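Custidlow Prom and Leavers' Invitation Banner Kit

Product details

The Custidlow is a blank banner kit for asking someone to prom, the leavers' ball or the winter formal. It comes with the banner, the letters and the fixings, so you only need to bring the words. Schools and sixth forms also use it for voting boards and ticket stalls.

The banner is 272 cm long and folds into its own sleeve. It fits across a pair of standard lockers, a garage door or the rail of most school stages. Eyelets run along the top and bottom edges. Two people can put it up in a lunch break — one person can manage if there is a wall to work against.

Letters are sold in the Undach style (rounded capitals) or the Sarkar style (narrow capitals, better for long names). Both peel off the banner and can be used again, so a kit bought for November can be kept for the summer ball. Please choose one style when you order. We can't split packs.

Before you start, clear a flat surface and lay out your message without peeling anything. Spacing is easier to put right at this stage, and you will find out whether you have enough of the letter E. 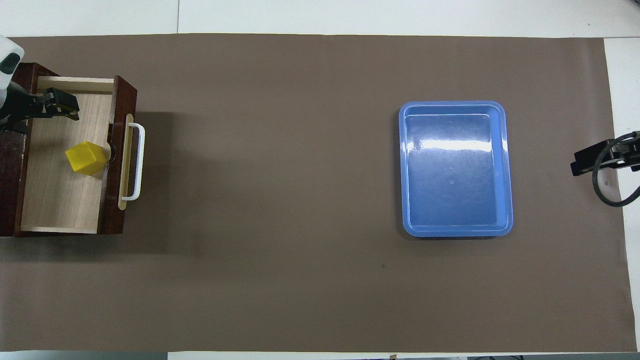
Table covered with brown paper, drawer open at the left.

Once the wording fits, work from the middle letter outwards. Press each letter down from the centre and leave the banner flat for an hour before folding it. Letters applied in a cold sports hall may lift at the corners. Warm them indoors first.

What's in the kit

Banner, plain white, with carry sleeve
Letter pack, Undach or Sarkar
4 elastic ties
2 blank cards for a written message
Instruction sheet

Extra letter packs and ties are listed under Clorkari accessories. Numbers and punctuation come in a separate pack, as most customers want only a question mark and one is already included with the letters.

School orders

Student councils can order on account with a school purchase order. Our largest school order so far was 800 letters for a year group's names, and we can match that from stock in either style. For quotes, ask for Rezaul Bhattacharjee in school sales. Artwork and spacing queries go to Ruwan Ranasinghe.

Please check your school's rules on putting things up in corridors. The ties leave no marks on metal rails, but they should not be fixed to fire doors, sprinkler pipes or light fittings.

Returns

Unopened kits can be returned for a refund. Opened letter packs can't be returned unless faulty. If a letter is missing, email us with the style and the letter and we will post a replacement — there is no charge for this.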